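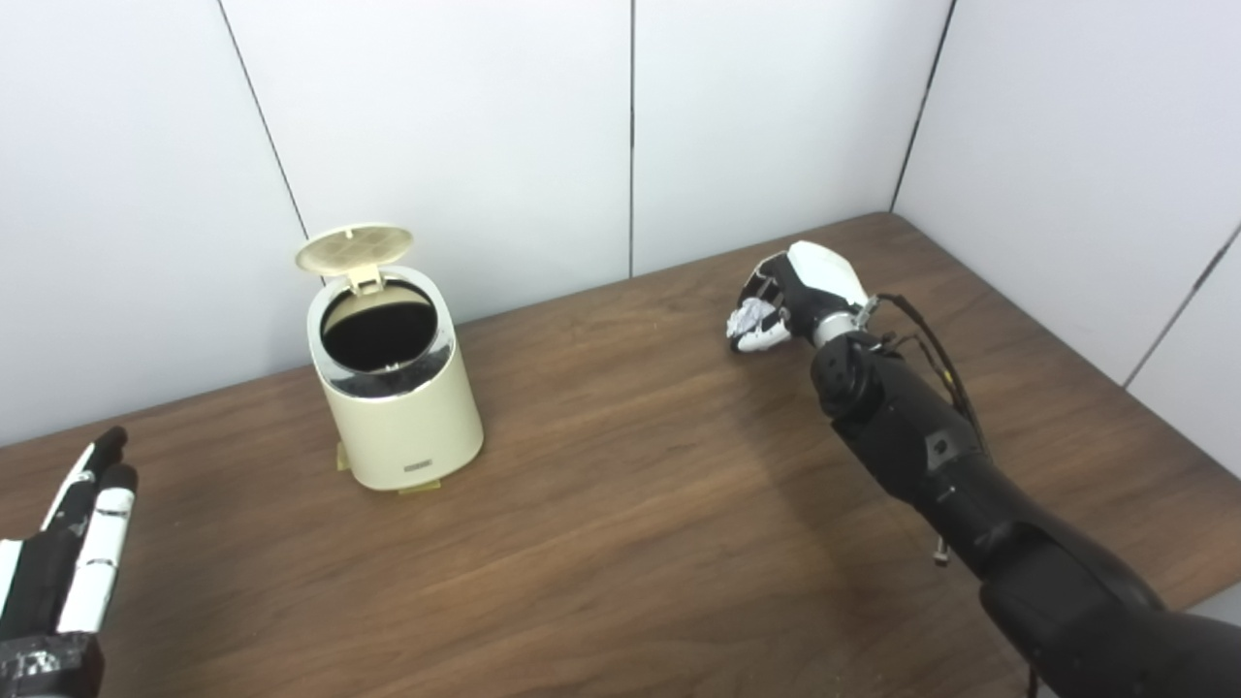
Household Waste and Collection Systems
Handout 2: Where sorting happens

Reading for this unit: course packet, chapter on collection. Bring the Cikstead worksheet to section.

1. Terms

Waste stream: everything thrown away by one kind of source (homes, shops, building sites).
Source separation: sorting done by the person who throws the item away.
Mixed collection: everything goes in one truck and is sorted later, or not at all.
Capture rate: the share of a recyclable material that ends up in the recycling stream. If homes throw away 100 tons of paper and 62 tons reach the paper mill, the capture rate is 62 percent.
Contamination rate: the share of a recycling load that should not be in it. Do not mix this up with capture rate. A town can score well on one and badly on the other.

2. The two towns

We use Hosholm and Cikstead all term. Both collect from the curb. Hosholm has 2,526 households on its collection route and uses source separation, with one cart for paper and one for everything else. Cikstead has 628 households and uses mixed collection. Its load goes to the Prorkton transfer station, where paper and metal are pulled off a belt.

Hosholm pays more for trucks and less for sorting. Cikstead is the other way around. When you compare costs, use cost per household. Total cost tells you very little when the towns differ this much in size.

3. Small bins and first decisions

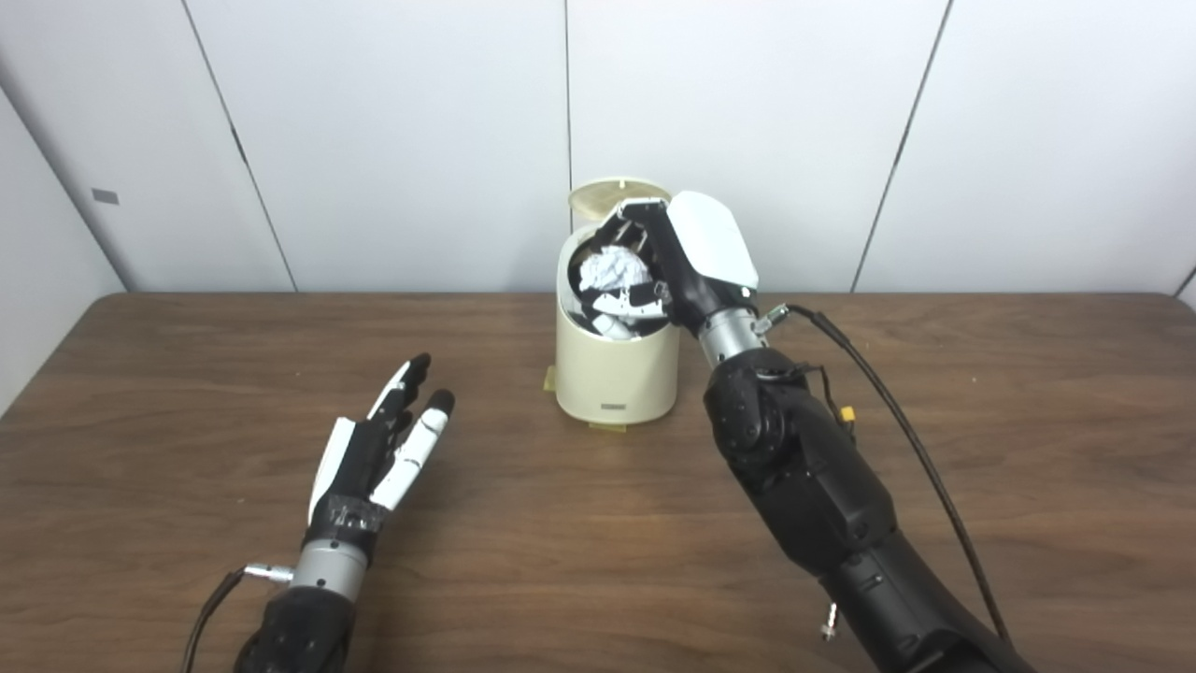
Most sorting choices are made indoors, well before anything reaches the curb. A household may own two good carts and still lose most of its paper if the bins in the bedroom, office and bathroom are all emptied into the same bag. Office paper is the usual case. A crumpled sheet dropped in a small bin with a flip-up lid, like the cream one shown, counts as paper in a waste audit only if someone picks it back out. If it goes out with food scraps and tissues it is recorded as lost, even though the material itself was fine when it was thrown away. This lowers the capture rate and has no effect on contamination.

Factors to discuss in section:
Distance from the desk or counter to the nearest paper bin
Who empties the indoor bins, and how often
Whether bags are tied before they go in the cart

4. Waste audits

An audit takes a sample of bags, opens them, and weighs the contents by material. Weights are recorded as collected. Wet paper weighs more than dry paper, so an audit after heavy rain will overstate paper if carts were left open. Note the weather on your form.

Keep samples from different routes apart. Label each bag with route and pickup time before it leaves the truck.

5. For next time

Finish the Cikstead worksheet through part 2. Read the Zariņš method sheet on sample size. The February figures for Prorkton are in the packet appendix; use those and skip the older table.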